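Want to spend a Saturday telling a robot arm how to clear a kitchen counter?

I'm looking for 15 people to join our open day at Hirvonen in Tidport this February. No tech background needed – if you've ever put away someone else's dishes, you're qualified!

You'll get a tour of the lab, watch a live demo, and then sit down with me for a 60-minute session. I'll show you kitchen tasks in our simulator and you tell me what the arm should pick up next, and how you'd grab it yourself.

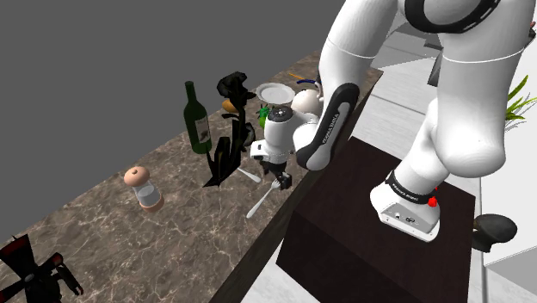

Forks are the thing I most want your opinions on, so come with some! We start at 10 a.m., lunch is on us, and there's a free shuttle from Wokenbridge station. You must be 18 or over and okay with us recording your voice.

To sign up, call the front desk at extension 173 and ask for the open day list – leave your name and any food allergies.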